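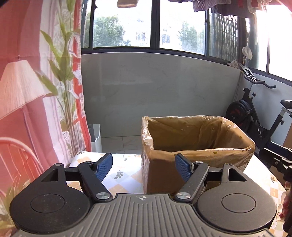 La pince sur la nappe à carreaux, ses deux patins bleus grands ouverts.

J'avais promis de libérer la table avant midi, et à midi moins le quart je cherchais encore une rondelle à quatre pattes sur le carrelage. Ma sœur, depuis la cuisine, m'a demandé si c'était grave. J'ai répondu que non, avec cette voix que l'on prend dans la famille pour annoncer les fuites d'eau, et elle a eu la bonté de ne pas venir voir.

Il faut dire que notre véranda n'a jamais été pensée comme un atelier. C'est là qu'on repasse, qu'on fait sécher le linge quand novembre s'installe, qu'on pédale sur le vélo les lendemains de fête, et c'est là aussi que tante Odette (ce n'était pas son prénom, mais toute la rue l'appelait ainsi) écossait autrefois ses petits pois en écoutant la radio. J'y avais apporté mes tournevis un soir, pour une heure, le temps d'une vis. Les tournevis étaient restés, puis les ressorts, puis le grand plan déplié que je consultais le matin avant mon café, comme d'autres lisent le journal.

La pince, je l'avais baptisée Kultano. Le nom m'était venu en pelant une orange et je ne saurais pas l'expliquer mieux que cela. Avant elle, il y avait eu Watano, une créature à trois doigts, très laide, qui serrait tout ce qu'on lui confiait avec la même rancune et qui avait fini dans une boîte à chaussures, sous l'escalier. De Watano j'avais gardé les ressorts et une certaine modestie. Mon plan annonçait 17 étapes ; j'en étais à la 12 depuis si longtemps que ma sœur, en me croisant dans le couloir, ne disait plus bonjour mais « toujours douze ? », et je disais oui, toujours douze, et nous allions chacun à nos affaires.

La douzième étape concernait les doigts. Ils devaient se refermer ensemble, du même pas, comme deux vieux amis qui s'assoient sur un banc, et les miens avaient chacun leur caractère. Le gauche partait tout de suite, plein d'entrain, et le droit réfléchissait. J'avais limé, graissé, démonté, remonté, graissé encore. J'avais écrit à la maison Pitier, qui vend des pivots par correspondance et dont le catalogue pèse le poids d'un rôti, et l'on m'avait répondu fort aimablement que la référence 427 devrait me donner satisfaction, à condition de ne pas la monter à l'envers. J'avais relu cette phrase plusieurs fois. Puis j'étais allé regarder mes pivots, et j'avais rougi devant personne.

Ce matin-là, donc, tout était remonté à l'endroit, il me manquait une rondelle, et le gratin était au four. Je l'ai retrouvée contre le pied de la table, dans un rayon de soleil qui avait l'air de la garder pour moi. Je l'ai mise en place en retenant mon souffle, j'ai donné un quart de tour, puis un autre, plus petit, et j'ai appelé ma sœur.

Elle est arrivée avec son torchon sur l'épaule et un œuf à la main. Je lui ai expliqué que d'après mes calculs l'engin pouvait soulever jusqu'à 200 grammes, ce qui lui a paru peu pour un hiver entier de travail, et elle me l'a dit gentiment. Puis elle a tendu l'œuf.

— Il est dur ? ai-je demandé.

— Tu verras bien.

J'ai pensé à la nappe, qu'elle aimait beaucoup, avec ses petites feuilles grises. J'ai pensé à Watano dans sa boîte. J'ai serré la poignée si doucement que je n'étais pas certain de l'avoir serrée, et les deux doigts se sont mis en route ensemble, sans se presser, le droit comme le gauche, jusqu'à toucher la coquille. Ma sœur a retiré sa main. L'œuf est resté là, un peu de travers, avec la lumière de la fenêtre dessus.

Nous l'avons regardé un bon moment tous les deux. Le minuteur du four sonnait, et elle a dit, sans bouger encore : « Treize, alors. »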